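ok so I've been learning to crochet for 3 months now and I have opinions. small thread

first one: buy the cheap yarn. I went into the Gourlay shop in March and walked out with one skein of hand-dyed merino that I'm still too scared to touch. it lives in a drawer. I visit it

the acrylic from the bargain bin though?? I've ripped the same square out 13 times and it doesn't care!

second, count your stitches. every row. I know. I made a scarf that started at 20 stitches wide and ended up a triangle (my sister wears it as a bandana so fine, whatever) 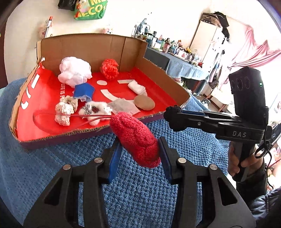

red knitted plush, blue blanket, cardboard box

third, tension. everybody online tells you to "relax your hands" and I'd love to, but I hold a hook like I'm hanging off a cliff. going up a hook size helped way more than relaxing ever did

also the Stollcombe library has a yarn night, free, they lend you hooks and there's usually cake. I was the slowest person there by a mile and they were so nice about it

current project is a baby blanket, almost 4,000 stitches if I did the math right. the baby is due in August. pray for me

oh and if anyone has a shell stitch pattern that's written for actual beginners please send it, the one I've got loses me at row 3 every single time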